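**From the back bench: the shelf-picking arm, an update**

Those of you who come in on club evenings will have noticed that the far end of the workshop has been taken over by groceries. Kiprono Magesa and I have been at the shelf-picking arm since October, on and off, and as several people have asked how it's going (and one or two have asked if they can have a biscuit), I promised I'd write something down.

The idea was always a modest one. We wanted an arm that could reach into an ordinary set of shelves, take hold of an ordinary box and bring it out without flattening it or its neighbours. Kiprono wrote the control program, which he calls Flurkel for reasons he won't go into, and I've done most of the bolting, unbolting and fetching of tea. 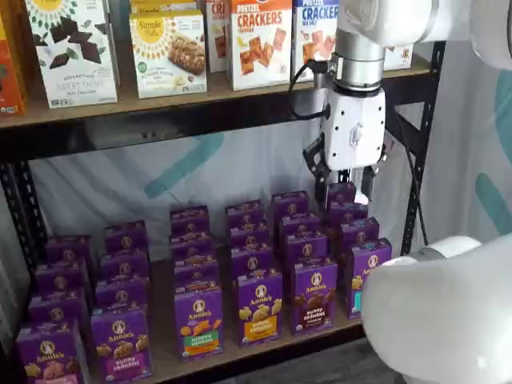 Reaching in from above was Kiprono's suggestion, and I'll admit I argued against it for a good fortnight. My worry was the shelf overhead, and I still think we ought to have left ourselves a bit more height there. But coming down on a box gives the fingers a fair chance at both sides of it, and when boxes stand one behind another you can't get at the rear ones from the front anyway, so I've come round. The cable still wants tidying. I've tried clips, tape and a sort of sock, and I'd love to hear from anyone who has found something better!

Light card boxes are much harder than you'd think. They give when you squeeze them, and if you squeeze too little they swing. We've logged 266 grabs so far in a notebook that lives by the kettle, and the most useful pages are the ones where Kiprono has written down exactly how the box slipped (there's a drawing for each, and they're rather good).
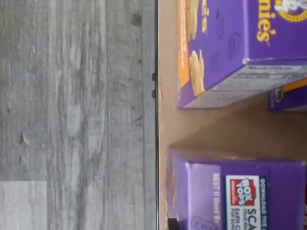 Corners are what we look at most now. A crease on a top edge changes how the finger sits, and we'd like the arm to cope with a box that has been handled a few times, as any box from a real cupboard will have been. So please don't throw out your tired ones. Put them on the end of the bench and we'll find them a place.

Américo Falcão has kindly offered to go through the finger mounts with us and see whether a softer pad would help. If you'd like to join in, we need 4 people for an evening of measuring, no experience wanted, just patience and a ruler. Write your name on the sheet by the door, and do bring your own mug, as we're short again.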